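How Does Limestone Become Marble?

Marble starts out as a different rock called limestone. Limestone is made mostly of shells and bits of sea animals that piled up on the ocean floor and were pressed together.

Sometimes limestone gets buried deep underground. It is very hot down there, often more than 300 degrees Celsius, and the rock above is heavy. The limestone does not melt. Its tiny grains slowly grow into bigger crystals that lock together – and now it is marble.

Pure marble is white. The colored lines are called veins. They come from clay, sand or iron that was mixed into the limestone. Iron can make a vein look yellow, brown or red.

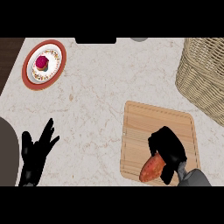 A pale marble countertop with tan and rust-colored veins.

Marble is softer than granite. Lemon juice and vinegar can leave dull marks on it, so wipe up spills quickly.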